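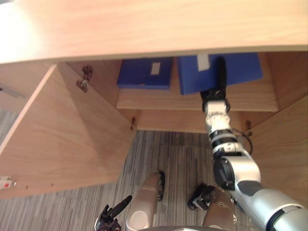 By Sofia Rebelo

Barros Trims Full-Year Outlook As Soltau Supply Deal Slips

Barros lowered its sales forecast for the year and pushed back the US launch of its once-weekly migraine injection, after contract manufacturer Soltau told the company that its new filling line would not be ready before the second quarter.

The drugmaker now expects full-year sales growth of 3%, down from an earlier target of 5%. Management said most of the shortfall comes from the delayed launch, with the rest tied to lower prices for its older nasal spray, which lost exclusivity in Europe in November.

The injection, sold in Europe as Delell, was cleared by US regulators earlier this year. Barros had planned to ship the first cartons to wholesalers before year-end. It has enough stock to keep European patients supplied, the company said, but the current line cannot fill orders for both markets at once.

Soltau makes the prefilled pens under a contract signed before the product was approved. The supplier said in a short statement that equipment for the new line had been installed and that testing of the first batches was taking longer than planned. It did not say what the testing had found. Barros said no batches already on the market are affected and that it has not been asked to recall any product. 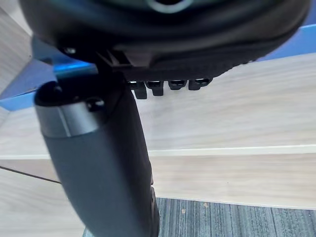
The company has talked to a second manufacturer as a backup. Moving production would require a supplement to the US filing, and executives on the morning call said they did not expect that route to be faster. They plan to stay with Soltau for the launch and may add the second site later.

Hiring for the US sales team has been paused. Barros employs 3,500 people worldwide and said it has no plans for layoffs, though it will leave open positions unfilled through the end of the first quarter. Spending on the late-stage trial in cluster headache will continue as budgeted — a point that came up more than once in questions from investors, some of whom had expected the study to be slowed down.

Delell is the only new product Barros expects to bring to the US in the next two years, and the delay gives rivals more time to sign contracts with pharmacy benefit managers. Flirnness, which sells a monthly migraine shot, has already offered larger rebates to two regional health plans. Barros said talks with payers are going ahead and that it still expects coverage to be in place when the first shipments go out.

The main US patent on the drug runs until 2047, so a late start takes little from the total period of protection. The cost is more immediate. The company had counted on early US sales to help pay down debt from its purchase of a skin care business, and it now plans to refinance part of that loan.

Shares in Barros were lower in early trading. An updated launch date will be given with the next quarterly results, once Soltau has filed its test data.

Related items

Flirnness Widens Rebates On Monthly Migraine Shot
Barros Starts Dosing In Cluster Headache Study
Soltau Adds Filling Capacity For Prefilled Pens
Nasal Spray Generics Reach More European Markets
What Payers Want From New Migraine Drugs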